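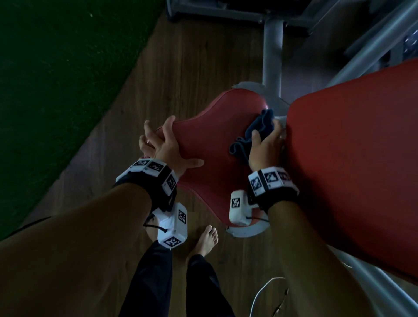

赤いシートのパッドに紺の布を当てた手元。

作業ノート 2024年2月15日

Eneck コンピ用ラップ音源、アドリブ(合いの手)トラックの整理と仮ミックス。作業場所は Bramwell のB室。

前提
対象は7曲。すべてラップ主体で、リードのほかに被せ、アドリブ、掛け声が別トラックで来ている。納品元が複数なのでファイル名の付け方が揃っていない。「adlib」「ad」「hype」「bg」が混在し、同じ語が曲によって別の役割を指す。名前からの判断はやめ、全トラックをソロで聴いて分類し直した。

分類は次のとおり。
LD リード
DB リードの同語反復(ダブル)
AD 行末・行間の短い合いの手
FX 声だが言葉として扱わないもの(擬音、息、笑い)
この略号を今後の共通表記にする。旧ファイル名はコメント欄に残してあるので、元データとの照合はそちらで。

手順メモ
各曲の頭を揃えてから開始。書き出し位置が小節頭に合っていない素材があり、特にFXは無音部分が削られていてそのままでは置けなかった。ラフミックスを基準に波形で合わせ、最後は耳で決めた。三連で詰めるフローの曲は、ADがわずかに前に出るだけでリードの子音とぶつかる。グリッドに吸着させると今度は重すぎる。吸着は切り、手で動かした。

位置を動かしたクリップは紫に着色。着色のないものは元の位置のまま。

EQ
ADの帯域はリードと大半が重なる。最初に低域だけを切って試したが、こもりが残り、リードの母音が濁った。500 Hz を中心に浅く広く下げたところ、リードの輪郭が戻った。急峻なフィルタで切る案も比較したが、ADだけが電話のような音になり、曲の中で浮く。演出として使う曲が別にあるので、区別のためにも標準設定には入れない。

高域は逆に持ち上げないほうが収まりがよい。歯擦音がハイハットの刻みに重なり、刻みの粒が不揃いに聞こえる。ディエッサーはADバスに一段、個別には入れない。個別に入れると、声ごとに効き方が違って距離感がばらつく。

レベル
出発点はADバスをリードバスより6 dB下。これで4小節目以降の密な部分はほぼ成立する。行間が広い曲では小さすぎたため、フックのみオートメーションで戻した。ヴァースとフックで同じ値を使い回さないこと。前回はここを一括で処理して戻しが出ている。

ダッキングはリードをキーにADバスへ。リリースが長いと行末の合いの手の頭が欠ける。短くすると揺れが目立つ。曲ごとのテンポから決めるより、行末の語と合いの手の間隔を見て決めたほうが早かった。設定値は各セッションのメモ欄に記入済み。

定位
ADを左右に振り切る曲が元のラフに多い。ヘッドホンでは派手だが、Verkau のような横に長い会場の再生では片側の客に半分しか届かない。リリース用とライブ用で定位を分けることにした。ライブ用は内側に寄せ、言葉として聞かせたい掛け声は中央。DBは両方とも共通でよい。

位相
DBの一部で、モノにすると声が薄くなる。原因は同一テイクを複製してずらしたもので、別テイクのダブルではなかった。該当は3曲目のフックと終わりのヴァース。ずらし量を変えても谷が移動するだけなので、複製側をミュートし、短いルームで幅を補った。見た目のトラック数は減るが、モノ再生ではこちらが明らかに前に来る。差し替えテイクがあるか制作側に確認を出す。返答待ち。

808との関係
キックと808が同時に入る小節で、FXの低い声が埋もれる。FX側の下を残しても聞こえないので、低域はあきらめて中域の歪みで存在を作った。歪みは並列。原音を残さないと子音が潰れ、何の声か分からなくなる。

Betivow について
分類後の一括リネームと色付けに Betivow を使用。テンプレートを読ませるところまでは問題なし。書き出し時に日本語のコメントが文字化けする件は再現した。UTF-8を明示しても変わらない。当面はコメントを別テキストで保存し、同じフォルダに置く。バージョンを上げる前に、既存セッションを開き直して色が保持されるか確認する必要がある。

試聴
B室のモニター、小型スピーカー、ヘッドホンで順に確認。小型ではADがやや大きく感じられる。リードの低い胸声が再生されず、相対的に上に乗って聞こえるためと考える。ADを下げて合わせるとB室で物足りない。リード側に薄く倍音を足す方向で次回試す。

音量を揃えて比較すること。ラフのほうがリミッターを深く通っていて大きく、そのまま切り替えるとラフが良く聞こえる。今日も最初はそれで判断を誤りかけた。

クレジット表記
合いの手だけの参加者をどう載せるかが曲ごとに違う。feat. 扱い、追加ボーカル扱い、記載なしの3通り。分類表のAD・FX欄に声の主を書く列を追加したが、空欄が残っている。ミックス側で声から推測して埋めないこと。掛け声のフレーズを誰が最初に使ったかという話も制作側のメールに出ているが、こちらでは録音データの有無と日付だけを返す。録音日はファイルの更新日時ではなく、セッション側の記録を採用する。更新日時は転送時に書き換わっているものがある。

未処理
・最後の曲のFX、頭合わせが未完。ラフに該当箇所が見当たらない。
・モノチェックは全曲やり直し。定位変更前の結果は破棄。
・伏せ字版(クリーン版)用に、ADだけを抜いた書き出しが必要。リードの無音処理と別に、ADにも該当語がある。見落としやすい。
・11月の素材の再利用分、サンプルレートが他と違う。変換後のファイルを正とし、元は別フォルダへ移す。

保存先
共有ドライブの Eneck フォルダ、版番号は7。前の版は上書きせず残した。ステムは未書き出し。リコールシートはB室の棚、アウトボードの設定は卓の横に貼ってある。ADバスのコンプはインサートの順を入れ替えたままなので、次に使う人は戻してから始めてください。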